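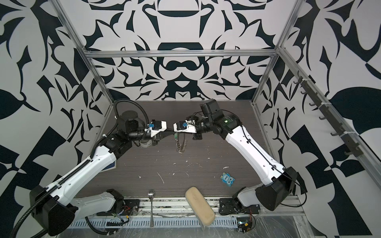

Re: Index of Trendex story papers - condition codes and cover entries

To: Members of the story paper indexing list
Date: Sunday, March 25, 2018

An earlier message to this list asked:

> The draft index gives two entries for the October number of
> Totano Adventure Stories, with the same contents but different
> covers. Is one of these a reprint? My copy has the plain back
> cover and no price on the spine. I would also like to know
> whether the Rusell serial is complete in that volume, as my
> run stops at part 9.

The editors thank the member for this inquiry and offer the following reply on behalf of the index.

The two entries are not an error. Trendex issued the October number in a newsstand edition and again, some months later, in a remaindered edition with a new cover and the original interior pages. The remaindered copies have the plain back cover and lack the spine price, so the member's copy is of the second kind. Both will keep their own entries, but the second will be marked as a variant and will no longer repeat the full contents.

The Rusell serial ran to 10 parts. The last part did not appear in the same volume - it was held over and printed in the first number of the next, under a slightly altered title. This has misled several earlier checklists, which treat it as a separate short story. A cross-reference has been added under both titles.
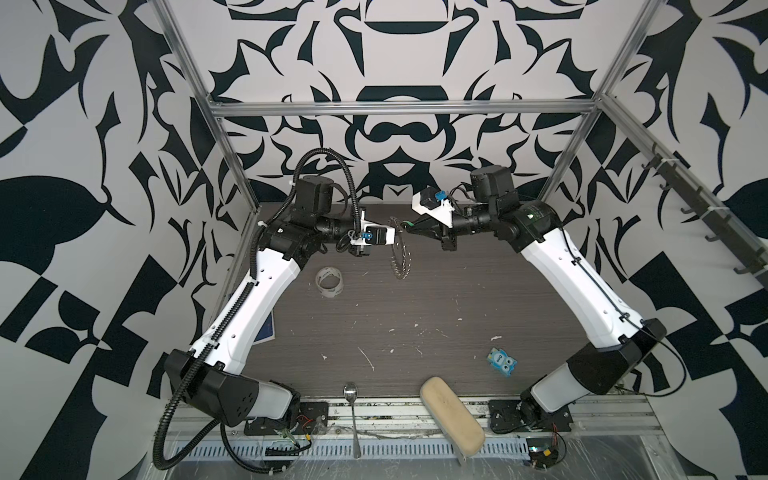

Members have also asked how cover and endpaper designs should be recorded, particularly for the bound volumes sold under the Þórarinsdóttir imprint. The present form has one line for decoration, and contributors have filled it in very unevenly. Where a pattern is purely ornamental, please name its main elements and state the colors, in the way one might record the wallpaper behind the two arms as "black and white, symmetrical, curving leaves and pointed spikes, with a repeated emblem." An entry such as "fancy" or "floral" does not allow one binding to be told from another. If the design includes a figure or a setting from one of the stories, give the story title as well.

The index now holds roughly 700 issues. The following are still needed for checking, and scans of the contents page and the last page of text will be sufficient:

Totano Adventure Stories, volume 4, any number
Totano Western Quarterly, all numbers after the change in page size
Trendex Mystery Library, any copy with the letter column present

Please do not send original magazines through the mail. Corrections to author entries should quote the byline exactly as printed, including any misspelling, with the contributor's reason for assigning it to another name given separately. House names will remain listed as such until a payment record or a signed letter can be cited.

Replies may be sent to the list or to the editors directly.

The Editors
Story Paper Index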